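Home | Workcells | Checklists | Teaching | Parts | Contact

Pre-Session Inspection, Hand-Guided and Remote Teaching, Kenholm Cell 2

Revision for April. Fill in before any operator records a demonstration. Comments are from the inspector and stay on the sheet.

Section A. Before power

1. Emergency stop within reach of the operator's chair.
Result: Pass.
Comment: It is within reach if you are sitting up straight. Most people on a long session are not. I would move it to the near side of the desk.

2. Cables clear of the arm's full swing.
Result: Pass with note.
Comment: Clear today. The tie on the elbow has been replaced with tape again. Tape is not a fix and I am tired of writing that.

3. Work surface fixed, level, nothing on it that isn't part of the task.
Result: Pass.
Comment: "Part of the task" is doing a lot of work in that sentence. The Ninwood task sheet lists the props by name only, with no sizes and no weights. Anyone could swap one and the sheet would still be correct.

4. Gripper fingers tight, no play, no cracks at the tips.
Result: Pass.
Comment: Checked with the hex key, both sides. The form asks if they "look fine." Looking does not tell you if a screw is loose.

Section B. Hand guiding

5. Arm holds position when released in free-drive mode.
Result: Fail, then pass.
Comment: It sagged on the first release. Payload setting was left over from a heavier tool. Corrected and repeated. How many of last month's recordings were made with the wrong payload? I asked and got a shrug.

6. Operator can push the arm through the whole path without leaning over it.
Result: Pass with note.
Comment: Yes for a tall operator. A shorter one has to lean in for the far third of the table. The claim that anyone can teach this arm in 40 minutes should come with a height chart.

Section C. Remote teaching

7. Leader controls and follower arm start in matching poses.
Result: Pass.
Comment: The software blocks the start if they don't match, but it can be clicked past. Take out the click.

8. Speed limit active during remote motion.
Result: Pass with note.
Comment: The limit is on. It is also set so high that I doubt it limits anything. Plorano's integrator says the slow setting "feels bad" to the operator. I would rather it felt bad.

9. Wrist view usable for judging the grasp.
Result: Fail.
Comment: Look at the tips, nearly closed, with something brightly colored in the slit between them, and tell me what is being gripped. I can make out red rod-like pieces and a smear of yellow and orange between them. The wood grain is smeared too. An operator working from this view alone is guessing, and the robot will be asked to learn from the guess. Shorten the exposure or slow the arm. Preferably both. 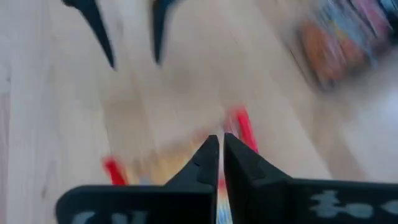
10. Second set of fingertips kept clear of the first.
Result: Not verified.
Comment: The procedure says the operator "maintains awareness" of both. That is a wish. Put a minimum distance in the controller and I will come back and test it.

11. Picture and arm motion in step, no delay the operator can feel.
Result: Pass.
Comment: Fine on the wired link. The wireless link was not offered for testing, and I have left that box blank.

Section D. Recording

12. Bad demonstrations marked at the time they happen.
Result: Fail.
Comment: The log shows 678 recordings kept and none marked bad. I have watched people use this rig. The discard button sits two menus down, and the target is 1,000. You can work out the rest.

13. Operator notes saved with each recording.
Result: Pass.
Comment: Saved, yes. Nearly all of them say "ok."

Overall: Cell may be used for hand guiding. Remote teaching on hold until items 9 and 10 are redone. Item 12 won't hurt anybody, but I would not train on that data before it has been looked through. Reinspect with the same sheet, and bring the wireless unit.

Related items
Fung Gripper Fingers: Wear Limits and Replacement
Free-Drive Payload Settings, Short Form
Ninwood Task Sheets: Request for Changes
Daily Cable Check, All Cells
How to Discard a Recording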